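Food Service Sanitation
Unit 4 Handout: Cleaning and Sanitizing Food Contact Surfaces
Lema Community College, Department of Culinary and Hospitality Studies
Course lead: Kátia Siqueira. Laboratory instructor: Walter Cusi.

Reading before class: Chapter 9 of the course reader, including the tables at the end of the chapter.

4.1 Terms used in this unit

A food contact surface is any surface that food normally touches, or from which liquid may drain or drip onto food. Knives, cutting boards, counters, mixing bowls, and the inside walls of an ice machine all belong in this group. Floors, shelves, and the outside of an oven do not, although they must also be kept clean.

Cleaning is the removal of soil that can be seen or felt, such as grease, crumbs, and dried sauce. Sanitizing is the reduction of germs on a clean surface to a safe level. The two words are often used as if they meant the same thing. Students are expected to keep them apart in all written work for this course.

A sanitizer cannot do its work through a layer of grease or food. For this reason cleaning always comes first. A surface that has been sprayed with sanitizer but not washed is to be treated as dirty.

4.2 Cross-contamination

Cross-contamination is the transfer of germs from one food or surface to another. It may be direct, as when raw chicken juice drips onto lettuce on a lower shelf. It may also be indirect, by way of a hand, a towel, or a piece of equipment.

Boards and counters deserve particular attention because so many foods pass over them in a working day. In the teaching kitchen, raw meat and poultry are prepared at a separate station from salads, fruit, and bread. Where a station must be used for both, ready-to-eat food is prepared first, and the station is washed and sanitized before any other food is brought to it.
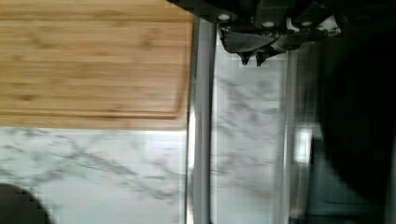
The condition of a surface matters as much as the schedule on which it is cleaned. Deep cuts hold moisture and bits of food that a brush cannot reach. Boards with deep scoring are to be resurfaced or taken out of use. Wood and bamboo boards should not be left to soak, as they may swell and split. They are washed by hand, rinsed, sanitized, and stood on edge to air-dry.

Stone counters call for some care of a different kind. Marble is easily marked by acids, including lemon juice and vinegar, and a counter that has been etched becomes harder to clean. Use a mild detergent, and check the label of any sanitizer before applying it to natural stone. Sealants, where used, must be suitable for food areas.

4.3 The five-step procedure

1. Scrape or wipe away loose food.
2. Wash with warm water and detergent, using a clean cloth or brush.
3. Rinse with clean water until no suds remain.
4. Apply sanitizer at the strength given on the label and leave it for the full contact time.
5. Allow to air-dry. Do not dry with a towel.

Detergent left on the surface can weaken the sanitizer, and the rinse in step 3 must not be skipped when the kitchen is busy. Test strips are kept beside the three-compartment sink. Students record the reading on the station log at the start of each session and whenever the solution is changed.

4.4 When to clean and sanitize

Surfaces are cleaned and sanitized after each use, before a different type of food is handled, after any interruption during which the surface may have been soiled, and at least every four hours when in constant use. Wiping cloths are held in sanitizer solution between uses. Cloths used for raw meat are kept in their own bucket and are never moved to another station.

4.5 Case for discussion

The kitchen at Brundby Hall prepares lunch for a large conference. A cook, working alone, trims raw pork, wipes the counter with a damp towel, and begins slicing melon in the same spot. The supervisor notices after 12 trays have left the kitchen.

Come to class prepared to discuss which steps were missed, what should be done with the melon, and what should be entered in the incident record. The reply prepared by Arlindo Portela for last year's group is on reserve in the library and may be consulted after the discussion.

4.6 Assignment

Submit a cleaning schedule for one station in the teaching kitchen. List each surface, the product used, the contact time, and the person responsible. Schedules are due at the start of Unit 5. Late work is accepted only by arrangement with Kelly Bastos in the department office, Room 17.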